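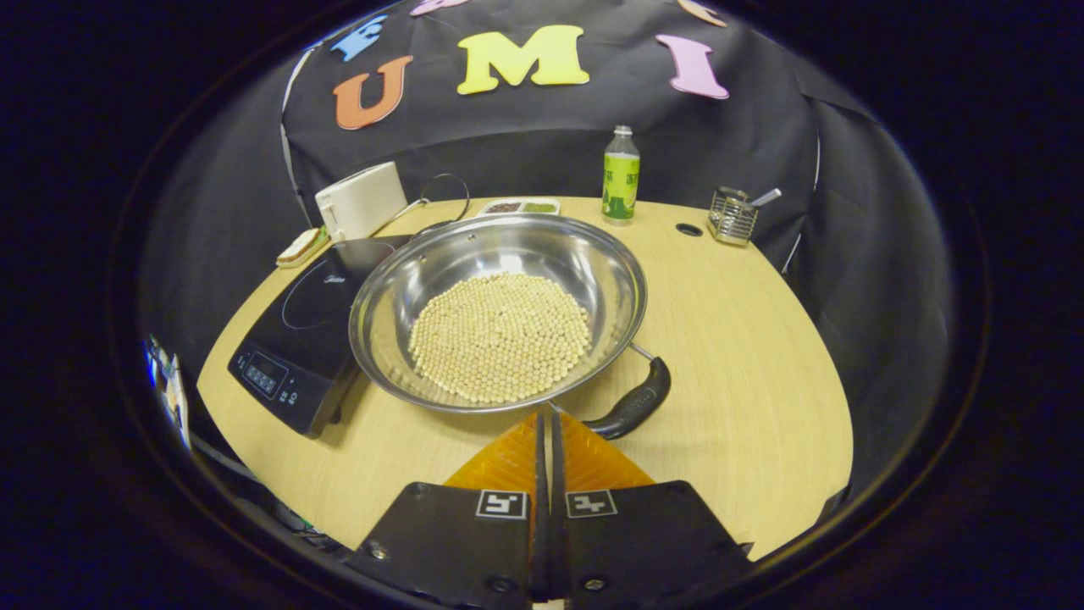
The open day at Udel began at 9 in the morning, and Leonora Tolentino had been told to arrive early because the assessment form had a section on setup. She had filled in the header in the lift. Site: Udel, ground floor. Equipment: hand-held gripper, two fingers, wrist camera. Task: soybeans, pan, transfer and stir. By the time she reached the round table the pan was resting partly over the edge of the induction cooktop, with the soybeans heaped across its flat bottom and the handle out to the right, and she wrote "pan not seated" in the margin and underlined it.

"It's meant to be like that," said Adel Slaoui. He had the gripper in his right hand and a coffee in his left. "The first move is to seat it."

She crossed out the underline but left the words.

Rustby had sent her. Rustby insured commercial kitchens and had lately been asked to insure kitchens with arms in them, and the premium tables had no row for that. Her job was to visit suppliers, watch whatever they were showing, and return a number between one and 40. The number went to an office in another city. She had done 36 of these visits and had met the person who used the numbers once, at a retirement lunch.

Slaoui put the coffee down on the floor, away from the table, and she noted that as well.

He explained the procedure in the order he would do it. Close on the handle. Lift slightly, move left, lower. Release. Wait for the policy to log the release. The demonstrations recorded by hand went to a machine upstairs, and the arm in the next room ran on what the machine made of them. The arm was a Hegazy, the older model with the stiff elbow. It had never been taught anything directly. All it had was the view from the fingers.

"How many demonstrations?" she asked.

"For this task? Not enough yet."

"I need a figure."

"Then put down that I declined to give one."

She put that down.

He did the first run. The fingers closed on the handle, and the pan moved left and settled. A few beans rolled down the side of the heap. He opened the fingers, waited, and said "logged" to no one in particular. Then he moved the pan back to where it had been and did it again. The second run was slower. On the third he came in at a poor angle, and the handle turned in the grip, and the pan tipped enough to put beans on the table.

Tolentino looked at her form. There was a box for spillage.

"Do you delete that one?" she said.

"No. I finish it."

He picked the beans up with the gripper, one at a time, and returned each one to the pan. It took 9 minutes. The visitors who had gathered at the tape drifted off to the other room, where the Hegazy was stacking cups and somebody was handing out pastries. A boy in a school jumper stayed. He asked if the beans were cooked. Slaoui said they were dry, and the boy thought about it and went to find the pastries too.

When the last bean was in, Slaoui seated the pan, released, and waited.

"Logged," he said.

"Why finish it?"

"The arm will spill at some point. If it's only seen clean runs, it won't have any idea where it is after that. It'll carry on moving left with nothing in the pan. Zancombe had one that did that for a whole night shift." He flexed his hand. "So I spill some. I'd like to say they're all on purpose."

She asked whether that last one had been on purpose. He retrieved his coffee, found it was cold, and drank it.

The form had no box for recovery. It had spillage, collision, thermal, electrical, and a space marked Other that was two lines high. She wrote in Other until she ran out of lines, and then turned the sheet over and continued on the back, which the scanner in the other city did not read. She knew this. She had reported it in November.

At noon she went through to see the Hegazy. It had dropped a cup. The cup was on its side near the edge of the bench, and the arm had stopped above the stack with its fingers open. The visitors were waiting for a technician to step in. The technician was watching the cup and did not move.

After a while the elbow made a noise and the arm began to travel, not quickly, back along the bench.

Tolentino took out her pen and looked for the time.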